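Visita institucional a la feria de artes domésticas de Zimonby

En el mes de marzo, una delegación de la asociación se desplazó a Zimonby para asistir a la feria anual dedicada al textil del hogar, el envase y el pequeño complemento. El presente informe recoge las observaciones de mayor interés para los socios que estudian acudir a la próxima edición.

La feria reunió a 171 expositores en dos naves contiguas. La apertura al público profesional tuvo lugar a las 8 de la mañana, y el acceso general se autorizó a mediodía. La acreditación se tramitó con fluidez; no así el aparcamiento, insuficiente desde primera hora.

La primera nave acogía la mantelería estampada. Se aprecia un retorno a los fondos blancos con retícula de rombos, combinados con marcos ornamentales y motivos florales de tonos suaves. Los fabricantes consultados sitúan el pedido mínimo en 1000 metros, cifra elevada para el comercio de proximidad.

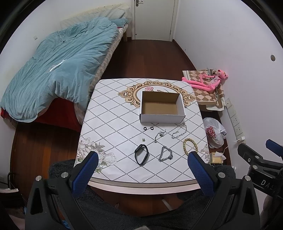 La firma Preko expuso su política de plazos: 13 semanas desde la confirmación del diseño, con posibilidad de entregas parciales. La delegación solicitó tarifas por escrito y muestrario de la colección de otoño, que se remitirán a la sede.

En la segunda nave se encontraban los talleres de bisutería y los proveedores de cajas y estuches. Võ presentó una línea de cartón blanco al exterior y sin imprimir en el interior, a un precio inferior al del estuche forrado. Varios asistentes plantearon dudas sobre su resistencia en el envío postal, que la empresa se comprometió a documentar.

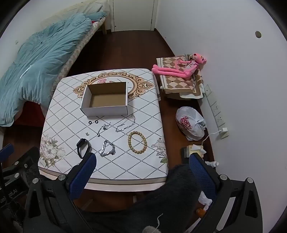 Por la tarde se asistió a la sesión técnica de Stirnivden sobre etiquetado de composición en artículos textiles. La exposición fue correcta, si bien el tiempo reservado al coloquio resultó escaso y quedaron sin tratar las cuestiones relativas a las tintas de estampación.

El servicio de restauración fue limitado y la señalización entre naves, mejorable. Se trasladaron ambas consideraciones a la organización mediante el formulario oficial.

Los socios interesados en consultar los catálogos pueden solicitarlos en secretaría, en horario de mañana.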